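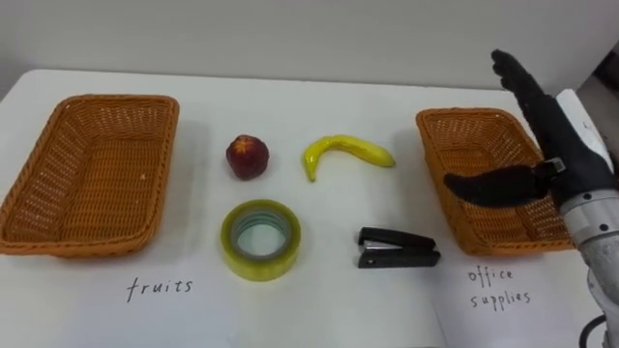
Woven baskets and a handwritten "fruits" label

Basketball > Running a League > Standings and Playoffs

Three teams tied in our rec league, how do we seed them?

Rosine Hamel
Posted January 8, 2021

I keep the standings for a small adult rec league. There are 7 teams and everybody plays everybody twice, so 12 games each. The top four make the playoffs, with first against fourth and second against third. The winning team gets $600 out of the entry fees, so people do care about this.

Zinosier finished first at 10-2 and there is no argument there. Pokik, Grindotstead and Saab all finished 8-4. All three are in, but I have to put them in order for second, third and fourth, and whoever is fourth has to play Zinosier.

Our rules were written in July and all they say is "Ties are broken by head-to-head record, then by point differential." That has always worked with two teams. With three I'm stuck. These were the games between them:

Pokik 61, Grindotstead 55
Pokik 58, Grindotstead 49
Grindotstead 70, Saab 44
Grindotstead 52, Saab 50
Saab 63, Pokik 60
Saab 66, Pokik 57

So Pokik beat Grindotstead twice, Grindotstead beat Saab twice and Saab beat Pokik twice. Everyone is 2-2 against the other two.

I have had three emails already, one from each captain, and each one has a different way of doing it. The Saab captain says they have to be ahead of Pokik no matter what because they won both games. The Pokik captain says the 70-44 game should not count in full because Saab only had five players that night, and he says most leagues put a limit on how much a blowout counts. Our rules don't have a limit.

What is the normal way to do this? I'd like to send out the bracket soon and I need to be able to show how I got it.

Sawsan Nasrallah

I have done the standings for a women's league for several seasons and we had nearly the same tie. There are two separate things to settle, so take them one at a time.

First is head-to-head. When three teams are tied you treat their games against each other as a little league of its own. If one team comes out on top of that, they get the highest spot. Yours are all 2-2, so head-to-head doesn't separate anybody and you go to the next step in your rules.

Next is point differential. Your rule doesn't say whether that means only the games among the tied teams or the whole season. I would use only the games among the tied teams, because the step right before it is about those same games. Check whether your league has handled it some other way in the past. If it has, stay with that. Using your scores:

Grindotstead: lost by 6 and 9, won by 26 and 2. Total is plus 13.
Pokik: won by 6 and 9, lost by 3 and 9. Total is plus 3.
Saab: lost by 26 and 2, won by 3 and 9. Total is minus 16.

Those add up to zero, which they should. If they ever don't, you have copied a score wrong somewhere.

So Grindotstead is second. For third and fourth it depends on whether you start over once a team has been placed. There are two ways to do it:

Start over. Grindotstead is out of the tie, so now it is a two-team tie between Pokik and Saab, and you go back to head-to-head. Saab won both games. Saab is third and Pokik is fourth.

Keep going. You use the point differential list all the way down. Pokik is third and Saab is fourth.

Both ways are used. My league starts over, and I think it fits the wording you have a little better, because head-to-head is listed first and two tied teams are just a two-team tie. It is also easier to explain to a team that swept the other one. But the Saab captain is wrong that it holds "no matter what." It only holds if you start over.

On the blowout limit, you can't add one now. If it isn't in the rules, the 26 counts as 26. A lot of leagues do have one and it is a good idea for next season, but it has to be there before anyone plays. Playing with five is a legal team in any case.

I would send all three captains the same email with the table of scores in it, the totals, and the rule you used for the last step. Don't answer them separately.

MidrangeDave

Just flip a coin for all three spots. We did it at the bar one year and it took two minutes. Any of those teams can beat any of the others, you can see it from the scores, so who cares. Run up the score leagues are no fun anyway.

Rosine Hamel

Thanks. I don't think a coin is going to work with the money involved, and the rules do have a second step so I think I have to use it.

Sawsan, I looked back and we have never had to use point differential for anything, so there is no past practice. One more thing, what would have happened if we did have a limit? The Pokik captain is going to ask and I want to have the answer. He mentioned 15 but I have also seen other numbers.

Sawsan Nasrallah

It depends on the number, and that is a good reason not to pick one after the fact.

With a limit of 15, the 26-point win counts as 15. Grindotstead goes to plus 2, Pokik stays at plus 3 and Saab goes to minus 5. Pokik would be second. Then Grindotstead is third either way, because they are ahead of Saab on points and they also beat Saab twice. Saab would be fourth.

With a limit of 20, Grindotstead is at plus 7 and still second. So his number moves his team up and a slightly bigger one doesn't. I'm not saying he picked it for that. Anybody on the other teams who does the arithmetic will say it, though.

coach_lenny_b

Agree with most of the above but I'd go the other way on which games to use. "Point differential" with nothing after it means the whole season to most players, since that is the column they see in the standings every week. Do you post that column? If you do, I think you are kind of stuck with it. Our league plays 40 minute games with a running clock and we post it for every team.

Whichever you use, write it down for next time. Ours reads like this and you can copy it:

1. Record in games among the tied teams.
2. Point differential in games among the tied teams, no more than 13 points counted per game.
3. Point differential in all games, same limit.
4. Coin flip.
When a team is placed, the teams still tied go back to step 1. A forfeit counts as a 13-0 score.

The forfeit line matters. We had a season where nobody knew what to put in for one and it decided a spot.

Rosine Hamel

We only post wins and losses, so there is no column. I'm going with the games among the three teams and starting over after the first one is placed. That makes it Zinosier, Grindotstead, Saab, Pokik. One email to all the captains with the scores in it. I'll bring the four steps to the preseason meeting.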